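搜索手册内容 请输入关键词 搜索

6 开放日演示：手持夹爪操作台的布置与运行

本节适用于Junberg开放日及来访团体的现场演示，使用Dosik手持夹爪两只，配合Parus记录软件。日常采集工作请按第4节执行，两节的物品清单不同，不要混用。

6.1 开始前的准备

1. 将木桌移到两根立柱之间，四周留出走动的位置。观众站在桌子对面，距桌沿135厘米以外，地面上贴胶带标明。
2. 在桌面上铺一整张白纸，用金属夹在桌边夹住。纸面上有旧的污点可以继续用，破了或者起皱就换。
3. 取两只夹爪，检查夹指上的螺丝是否拧紧。螺丝松动时用随机附带的内六角扳手，拧到不晃即可，夹指是打印件，用力过大会开裂。
4. 检查白色标记板。板上的黑色点阵不得有遮挡、划痕或胶带残留。
5. 接好线缆，线缆从操作者手臂外侧走，垂到桌子下方。给每只夹爪留出2,000毫米的活动长度。
6. 打开Parus，新建记录，名称写“Ilie厅”加场次号。左右夹爪的画面都出现以后再请观众入场。

注意：线缆经过的地面不要站人。有孩子的团体，请另安排一名同事站在线缆一侧。

注意：夹爪通电后不要用手指去试夹指的开合。

6.2 摆放物品

1. 每一轮只摆一件要抓取的物品，放在白纸中部。
2. 纸盒放在左侧，盒盖翻开，作为放置位置。
3. 带液体的瓶子须拧紧瓶盖。总重超过50克的物品，先由操作者自己试一次，再给观众看。
4. 易碎物品、尖锐物品和观众自带的物品一律不上桌。

备注：有人会问能不能用自己的手机试。请按第4条婉拒。

6.3 演示过程

1. 操作者坐好，双手各握一只夹爪，夹指张到最大，停在物品两侧上方。
2. 讲解员先说明两点：夹爪由人握着移动；夹爪上的相机和标记板分别记录画面和位置。讲解控制在三分钟以内，不必介绍算法。
3. 在Parus中点“开始”，等提示音响过再动。
4. 先靠近，再合拢，再抬起。动作放慢，让后排的人也能看清。
5. 把物品放进纸盒，夹指张开，手退回桌边，点“停止”。
6. 请观众看屏幕回放。左右两路画面可以分开放，也可以并排放。

每轮连同回放为六分钟。每批观众不超过20人，超出时分两批，第二批在走廊等候。

小心：记录进行中不要拔线。必须中断时，先点“停止”，再关夹爪电源，最后断开线缆。顺序弄反会丢失本轮全部画面，而且软件需要重新启动。

小心：有观众越过地面胶带时，操作者立即把夹爪放到桌上，不要举在空中等。

6.4 观众上手

只在第三轮之后安排，每人一次。由讲解员把夹爪递到观众手中，先让他空夹两次，熟悉力度，再去夹物品。左手用的和右手用的不要互换。观众操作的记录单独存放，当天结束后删除。

6.5 收尾

1. 关闭两只夹爪的电源，夹指合拢后放回箱内。
2. 线缆绕成大圈，不要折角。
3. 白纸留在桌上，下一场接着用，最后一场结束后撤掉。
4. 在登记表上填写场次、人数和更换过的零件，交给Solveig Granström。

6.6 操作中的画面

手持夹爪近处画面，夹指旁边是蓝色物体：

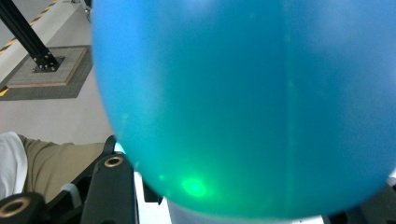 夹指张开，中间没有夹物品：
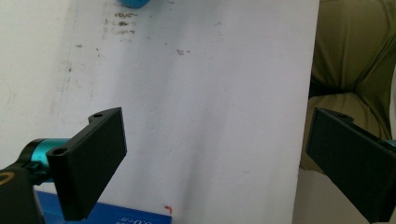
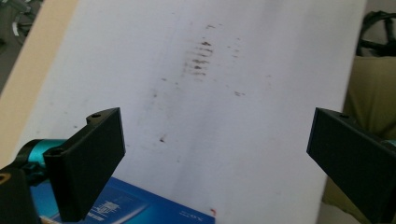 操作台正面，双手各握一只夹爪，瓶子立在白纸上：

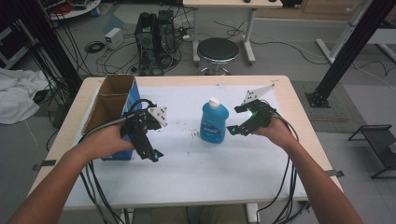 只有一只夹爪能用的时候，演示还能照常进行吗？

可以改做单手演示。在Parus的设置里把“双侧”改为“左”或“右”，物品换成单手拿得起来的，纸盒挪到正在使用的那只手一侧。6.4的观众上手环节当天取消，并在登记表的备注栏里写明哪一只停用。备用夹指在器材柜第二层，换夹指要重新校准，时间不够就不要在两场之间换。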